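Kurs Produktfotografie für kleine Betriebe
Handout zu Sitzung 2: Licht auf dunklen Oberflächen

Dozentin: Tamara Vakulenko
Übungen und Korrektur: Nadiia Harasym

In der ersten Sitzung haben wir mit weißem Porzellan gearbeitet. Jetzt kommt das Gegenteil. Schwarze Gegenstände geben wenig Licht zurück, und ihre Form erkennt man fast nur an den Reflexen. Man beleuchtet deshalb weniger den Gegenstand selbst als das, was sich in ihm spiegelt.

Begriffe

Kantenlicht: schmaler heller Streifen entlang einer Kante. Er entsteht, wenn die Lampe seitlich oder leicht hinter dem Gegenstand steht.

Fase: abgeschrägte Kante. Sie fängt Licht auf, auch wenn die Fläche daneben dunkel bleibt.

Farbstich: Schwarz ist selten neutral. Den Weißabgleich bitte immer mit der Graukarte machen, nicht nach Gefühl.

Belichtung

Der Belichtungsmesser macht aus Schwarz ein mittleres Grau. Korrigieren Sie nach unten und prüfen Sie das Histogramm -- die Schatten dürfen links anstoßen, aber die Reflexe rechts nicht.

Aufgabe

Fotografieren Sie einen schwarzen Gegenstand auf hellem Grund, einmal mit Licht von vorn und einmal mit Licht von der Seite. Abgabe bis Di., 20. Juni, im Ordner Umow. Jede Datei soll an der langen Seite 2.877 Pixel haben.
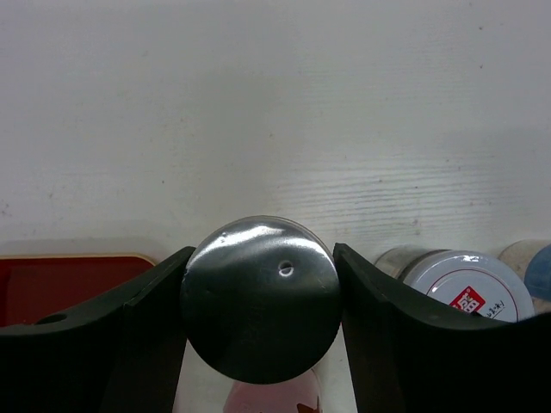
Abb. 1: Dunkle Flächen mit etwas hellerem Rand, grünlicher Schimmer an der Fase links.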